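Section 4: Setting up your local incident log

Right, you've got your login and you've read the bit about who can see what. Now we get to the part I enjoy, setting up the log itself. I'm Mwende Mabula and I've done this for the Clerna network of hate crime reporting centres since we stopped using paper forms, so most of the grumbles below are my own.

The log is where your group writes down what people tell you: abuse in the street, a landlord who suddenly has no flats left, a child being picked on at the bus stop. It goes into Brutberg, the shared database, and from there (with names stripped out) into the report we take to the council every May.

Before you start you'll need:

– your group's centre code, which is on your welcome letter
– the email address you want alerts sent to
– the names of at least two people who will read new entries

4.1 Opening your log

1. Sign in to Brutberg and choose My Centre from the menu on the left.

2. Click New Log. You'll be asked for your centre code. Type it without spaces. The Clekow centre is 657 and the Llorente Street centre is 276, and if you see either of those already filled in when you aren't one of them, clear the box and type your own. It's an old fault and it drives me up the wall.

3. Give the log a plain name. The name shows up on letters, so go for the name of your town or estate and leave off jokes and initials.

4. Pick your languages. You can have up to 6 on the public form. Choose the ones people round you speak at home, even if no one in your group speaks them yet – we can find you a translator, but only if we know we need one!

5. Click Save and then sign out and in again. The new log won't appear until you do.

Note: if you share a building with another group, you still need a log each. Two groups in one log can read each other's entries, and the people who talked to you didn't agree to that.

4.2 Deciding who reads what

1. Go to People and add your readers one at a time.

2. Give each one a role. Reader can see entries, Writer can add them, and Keeper can change or delete them. Most groups want one Keeper and one spare for holidays.

3. Ask each person to sign in once while you're sitting with them. I know it sounds fussy, but I've lost whole afternoons to passwords sent to addresses with a letter missing.

Caution: never share one login between the whole group. If an entry is ever used in a complaint, we have to be able to say who wrote it and when.

4.3 Making a test entry

Do this before you tell anyone the log is open.

1. Click Add Entry and tick the box marked Test. Forget the tick and your made-up incident ends up in the borough totals (yes, I've done it, and yes, I had to ring the council).

2. Fill in the date, the place and what happened. Write it the way the person said it. If they used a rude word because somebody shouted it at them, put the rude word in.

3. Leave the name box empty unless the person has said yes to being named. There's a consent line just under it, and it has to be filled in first.

4. Add a picture to check that uploads work. It should show up under the entry at full width.
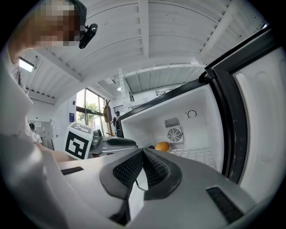 Fig. 4: An open refrigerator compartment with a rounded orange fruit at the bottom.

5. Click Send to Readers. Everyone you added in 4.2 should get an alert. If one of them doesn't, check their junk folder, then check the spelling of their address.

6. Delete the test entry. Only a Keeper can do this.

Caution: for real entries, look hard at a picture before you upload it. Door numbers, number plates and school badges all give people away, and Brutberg won't blur anything for you.

4.4 If it goes wrong

The page says "Centre not found". Your code hasn't been switched on yet. Send Consuelo Cuesta a message through the Help tab and she'll sort it out.

The picture spins and never loads. The file is too big. Save a smaller copy and try that.

You can see entries from another centre. Stop, sign out and tell us straight away, please. Don't read them and don't print them.

The steps in this section were last checked on 09/01/2018. If your menus look different from mine, your browser probably needs updating, so try that and then go on to Section 5, which covers taking a report over the phone.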